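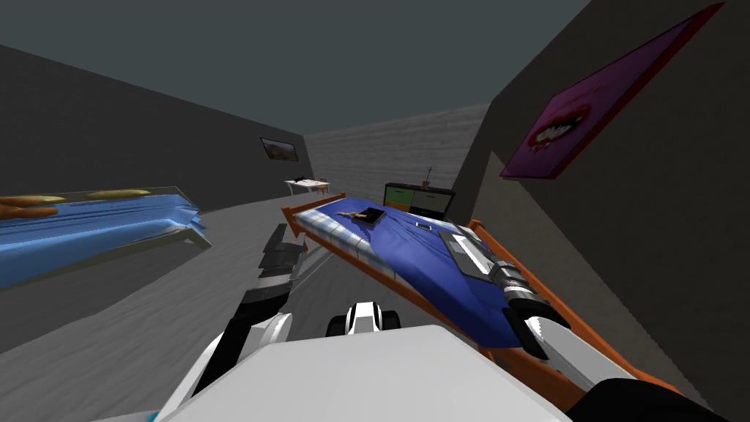
Essays Archive Letters About
Opinion > Home Life > Guests
Filed under: Hospitality, Family, Small Opinions

Let Them Stay the Night

My aunt Zarmeena Afridi never in her life let a dinner guest drive home after ten o'clock, and I grew up thinking this was simply how dinner worked. You came to eat, you talked too long, and somebody went looking for the extra pillowcases. I've been a grown man with my own front door for 28 years now, and I can tell you that hardly any of my friends do this anymore. They book a room near the highway. They say they don't want to be a bother, and I believe them, and it makes me a little sad every time.

I'd like to speak up for being a bother. When Volkan Toprak came through Prelletitz in October, he had a hotel picked out and everything, and I more or less talked him out of it on the phone. We had a fine supper - lentils, nothing fancy - but what I remember is the next morning, when he stood at my counter in his socks and told me about his father's illness, which he hadn't said one word about the night before. I don't think people tell you that sort of thing over supper. They need to have slept on it under your roof first.

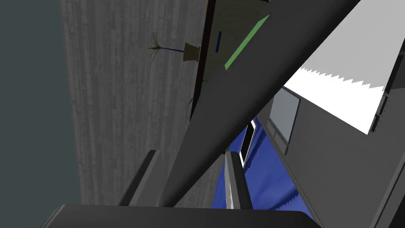

A dark gray beam, rising on the diagonal.

Now, I know the arguments against. Adhiambo Kariuki, a dear friend and a far tidier person than I am, tells me she'd spend the whole week before a visit cleaning, and then the whole visit worrying about the towels. I do understand that! But I have been put up in some very untidy houses, and the only one I remember unkindly was spotless, and cold, and had a list of rules taped to the bathroom mirror.

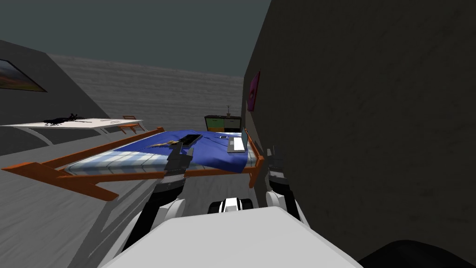
A guest doesn't need much from you, and I wish more hosts would believe it. A clean sheet, a lamp, a glass of water, and a door that closes will do for nearly anyone. I'll admit to one firm opinion about furniture, and it's that I like a bed set out in the middle of the room, the way this one is, so that a person can get in from whichever side they please and two cousins don't have to climb over each other at 3 in the morning. But my aunt put us on the floor in rows, and we slept fine.

So ask somebody to stay. Ask twice, in case the first no was only manners.

Waqas Afridi
15 Dec 2015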